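Everyone selling robot learning this year has a number. Sonesum's is 500 hours of people picking things up with hand-held grippers, and I am told to be impressed. I'm not, yet. Hours are easy to buy.

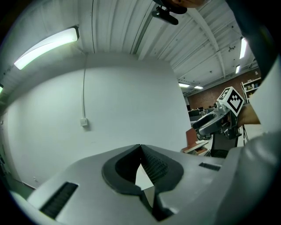 A hand-held gripper with its marker cube, seen from another gripper.

My doubt is about sameness. Put one person at one desk for 64 takes and you get one habit, recorded 64 times. Urszula Borkowska, who runs collection at Fedstead, told me variety comes later - it always comes later.

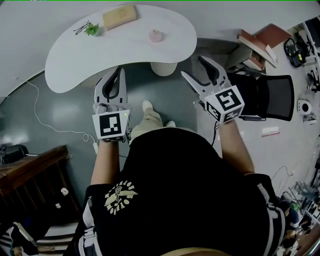

Then the model meets a kitchen in March, with bad light and a sticky drawer, and we hear that it needs more data. Maybe it does. I would still like to see the failed takes, and who decided to throw them out.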